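Garkitmont Lab Teaches Low-Cost Robot Arms to Pick Up Candy with 70 Demonstrations

Method developed with Pundholm Robotics cuts the number of human demonstrations a small arm needs, and the training code is free to download

GARKITMONT, September — Researchers at the Garkitmont Robot Learning Lab, working with Pundholm Robotics, today announced a training method that lets small 3D-printed robot arms learn a pick-and-place task from just 70 human demonstrations. The team's earlier approach needed 900 demonstrations to reach the same score, and a lot of patient people to record them.

The method, called Ibarra, was tested on a job that sounds easy until you try it with a hobby-grade servo: take one wrapped candy out of a full bowl and drop it in a mug. Candies slide, wrappers catch on each other, and the pile changes shape with every grab. For a robot, no two attempts look quite alike.

Ibarra tackles this by paying extra attention to the short stretch of motion just before the gripper closes. Most learning systems treat every moment of a demonstration the same way, so long, uneventful swings across the table count as much as the last half inch. The Garkitmont team gives those final moments more weight during training, then has the arm practice small corrections around them. The rest of the motion is learned at a coarser level, and that saves a great deal of data.
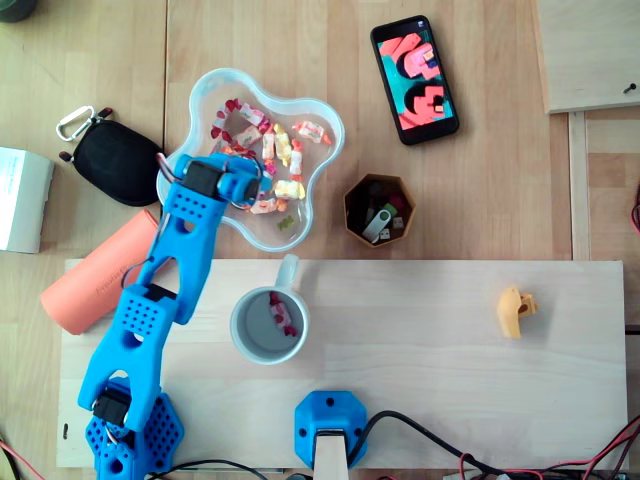
In a test run of 1000 attempts, the best Ibarra model failed 194 times. Most of those failures were double grabs, where two wrappers came up together, and the group is already working on them. We are thrilled with how well the arm recovers from a bad first approach — it backs off, shifts a little and tries again, a behavior that came out of the correction practice and was never scripted.

Tests were run on ordinary desks, with everyday clutter left in place. The lab wanted results that would hold up in a classroom or a spare bedroom, and the arms themselves can be printed and assembled with basic tools.

The next round of work moves to softer and stickier items, including unwrapped gummies, which deform under the gripper and are much harder to let go of. Pundholm Robotics will also try the method on small-parts sorting at its Berkard workshop later in the year.

Training code, arm files and the full set of demonstrations, failed ones included, are available now through the Garkitmont Robot Learning Lab website. Schools and hobby groups that build an arm are warmly invited to send in their own recordings, which the lab plans to add to a shared collection.

About the Garkitmont Robot Learning Lab
The lab studies how inexpensive robots can learn useful skills from small amounts of human guidance.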